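Interim Progress Report: Shared Practice Code for Multi-Finger Grippers in Occupied Workspaces

Submitted by the Oyewole Institute for Applied Handling to the Todar Foundation
Reporting period: April to September

1. Purpose of this report

The Foundation awarded the present grant so that a common code of practice could be written for sites that operate multi-finger grippers in rooms where people are also at work. The grant agreement calls for an interim report once the draft code has been in use at all partner sites for at least one full month. That condition was met in September. The report covers work completed, changes made to the draft code, matters still open, and the position on budget and schedule.

The partner sites remain Hillus and Jolska. Both adopted the draft in full. The Institute's own laboratory follows the same text and is treated as a third site for the purposes of review.

2. Work completed

The draft code now stands at 20 clauses, arranged under four headings: condition of the hand, layout of the work area, conduct of people in the room, and records. Earlier drafts carried a fifth heading on training. Its contents have been moved into the clauses they relate to, after both sites reported that operators were reading the training section once and not returning to it.

Since the draft took effect, the sites have logged 2,527 handling runs under it. Of these, 145 were stopped before completion by the operator. A stop is not counted as a fault under the code. Clause 3 states that any person in the room may call a stop without giving a reason at the time, and the sites were asked to record every one. The Institute regards the number as evidence that the clause is being used as written, although no comparable figure exists from the period before the grant.

Eight of the stops led to a written review. In five cases the review concerned the covering over the hand and wrist, in two the placing of objects within reach of the fingers, and in one the position of a person's feet. No injury was reported at any site.

3. Conduct of work under the draft code

Reviewers paid particular attention to close work, meaning any stage at which the fingertips are within a hand's width of a tray, panel or container. The greater part of the draft applies to this stage. Clause 7 requires that the covering be checked for folds that could fall between the digits. Clause 9 requires that labels on the hand remain readable. Clause 12 asks that the floor beside the work be kept clear of anything not needed for the run, and that people standing near the work keep to the agreed distance.

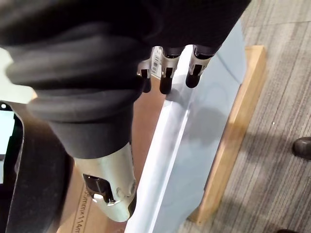
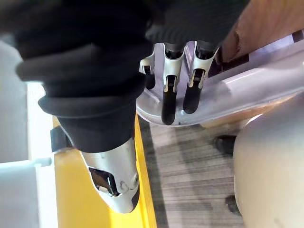
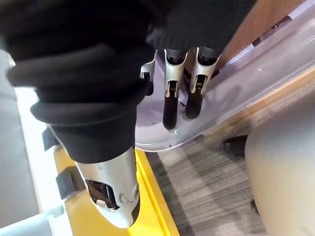
Close work at one site during the reporting period, with the black covering and silver metal digits of the gripper in view.

Clause 7 has proved the most difficult to apply evenly. A covering protects the joints from dust and protects people from pinch points, but it also adds bulk close to the fingers. Hillus asked for a fixed limit on slack. Jolska preferred a visual check by the operator at the start of each run. The revised wording combines the two: a limit is set when the covering is fitted, and a visual check is repeated whenever the hand is moved to a new object. Both sites have accepted this text for the remainder of the trial.

Clause 12 was also revised. The first version referred only to "the operator," which left other people in the room outside the rule. It now applies to everyone present, including visitors and staff who are seated. The distance itself is to be set by each site in its risk assessment — the Institute did not think it sound to give one value for rooms of very different sizes.

4. Records

Sites keep a single run sheet, completed at the time of the work. It records the condition of the covering, the object handled, the names of those in the room, and any stop. Roughly half the sheets sampled in the first month were missing the entry for people present. The field has been moved to the top of the sheet, and the later samples were complete except at Jolska, where two sheets were filled in at the end of the day. The site lead has been reminded that this does not meet Clause 17.

5. Matters still open

The code does not yet say how long a covering may stay in service. Hillus replaces coverings on a fixed schedule and Jolska replaces them on inspection, and the records are too few to favor either method. The Institute proposes to leave the interval to each site in the first published edition and to return to the matter when a full year of records is available.

There is also a difference of view on clear and pale containers. Operators at both sites report that edges are harder to judge on these, and have asked for a slower approach speed. A draft clause has been circulated for comment. It would bring the total to 21 if adopted.

6. Budget and schedule

Spending is within the approved amount under every heading except travel, which is slightly over because of an additional review visit to Jolska. The Institute requests permission to cover the difference from the printing line, where costs have been lower than planned. No change to the total award is sought.

The second round of site reviews will begin in November. The final text of the code is due to the Foundation in March, together with the run sheets in anonymous form and a short guide for sites adopting the code for the first time.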